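Small HTPC build, audio drops out over HDMI after sleep

kharawira_av
Finally got my little living room box put together and I love it! Silent, tiny, boots to the media library before the TV has even finished waking up. One thing is driving me up the wall though. If the PC sleeps and I wake it with the remote, I get picture but no sound over HDMI. The sound panel still shows the receiver, volume bar bounces up and down, and there's nothing out of the speakers. A full reboot fixes it every time.

Receiver is a Sumis, older model but it handles everything I throw at it. PC goes into the receiver, receiver goes to the TV. Anybody got this working?

bev_tam
Oh I know this one, welcome to the club! What order do you turn things on? If the PC wakes before the receiver is fully up, it asks for the list of supported audio formats, gets nothing back, and just sits there. Try waking the receiver first, count to ten, then wake the PC.

kharawira_av
bev_tam: Try waking the receiver first, count to ten, then wake the PC.

That works!! Four times in a row just now. But the whole point was one button on one remote, so I'd love a way to get there without the counting.

mottledfox
Turn off sleep. Leave it running. These small boxes draw next to nothing at idle.

pilton_paul
Disagree with that. I measured mine at 28 watts sitting on the desktop doing nothing, and it's in a closed cabinet, so it warms up everything else in there too. Sleep should work. It's a driver thing and people shouldn't have to give up on it.

mottledfox
28 is high for idle. Have you got a tuner card in there?

pilton_paul
Two of them, yes. And three drives.

mottledfox
Well then.

bev_tam
OK so there are a few ways to get the one button thing, and I've been through all of them on my own setup (I spent most of November on this, it was great fun and I have no regrets). Mine is a Warico box into a Sheehan receiver, so your menus will look different, but the idea carries over.

Before you change anything, go into the device manager and write down which audio driver you're on. There are two that will claim the HDMI output, the generic one and the one that comes with the graphics package, and they behave differently after sleep. I got clean wakeups only with the graphics one. Then do these in order and test after each.

1. Update the graphics driver with the clean install option ticked, so the old audio part goes too. Reboot even if it doesn't ask you to.

2. In the receiver's HDMI menu, look for standby pass-through and switch it on. With that enabled the receiver keeps answering the PC even when it's off. It uses a bit more power in standby, but for me this was the big one — I went from sound maybe half the time to sound nearly every time.

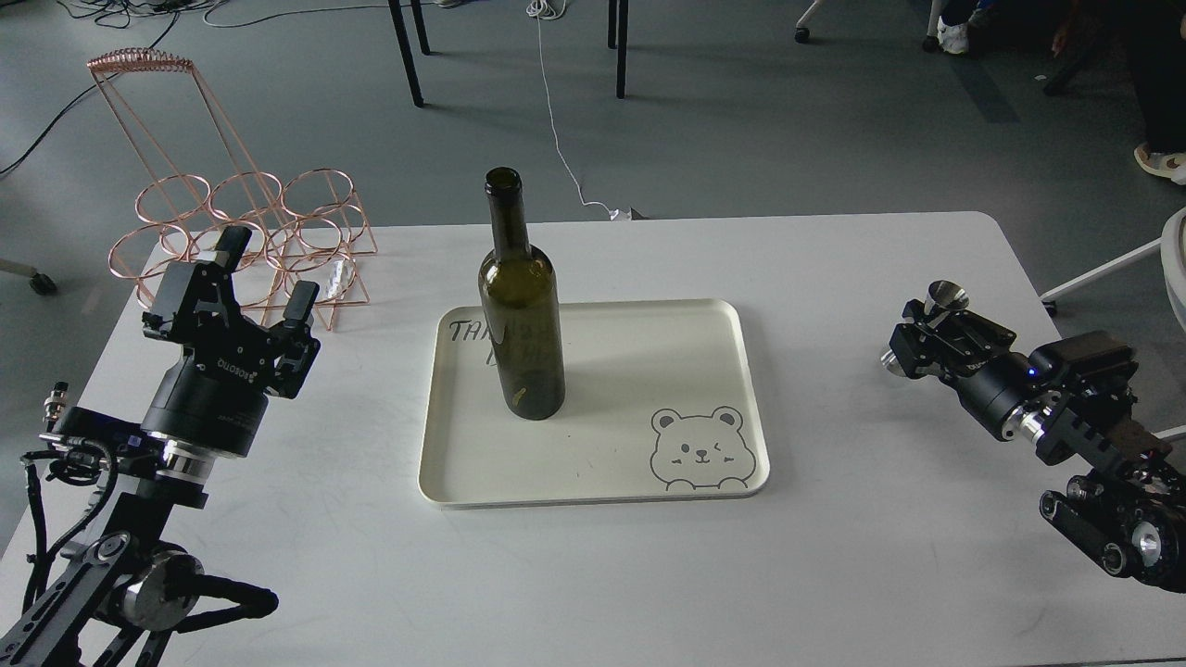 3. Set up a small task that runs on wake, waits 17 seconds, then disables and re-enables the HDMI audio device. It's ugly but it does the job, and you can shorten the wait once you know how slow your receiver is.

4. Last resort, an EDID emulator plug between PC and receiver. The PC then always sees the same display and the same audio formats no matter what's switched off downstream.

kharawira_av
This is fantastic, thank you! I'm on the generic driver, so that's step 1 sorted. I'll go through the rest on Sunday when I've got the house to myself.

tin_roof
Careful with 4. I used one of those plugs and lost the lossless surround formats completely, it only reported stereo and basic 5.1. Took me ages to work out why my movies sounded flat.

bev_tam
Good point, and yes, they vary a lot. Get one that can copy the settings from your own receiver. Mine does that and I still get everything.

pilton_paul
I'd skip 3 as well. Toggling a device on every wake is a band-aid, and if the player is already open it can lose the output and crash.

bev_tam
Fair, though it's never crashed on me — I've got more than 55 wakeups in the log with it running. Which player do you use?

pilton_paul
The same one everybody uses, but with exclusive mode on. That could be the difference now that I think about it.

kharawira_av
Update! Clean driver install plus standby pass-through and it's working beautifully. Didn't need 3 or 4 at all. One press, picture, sound, done. I've been putting it to sleep and waking it up all evening just because I can. Thanks so much Beverley, and everyone else too!

bev_tam
Yay Keegan!! So pleased. Leave it asleep overnight before you celebrate though, the long sleeps are where mine used to fall over.

kharawira_av
Will do. Next up is getting the remote to dim the front panel LED, so expect another thread.

mottledfox
Electrical tape.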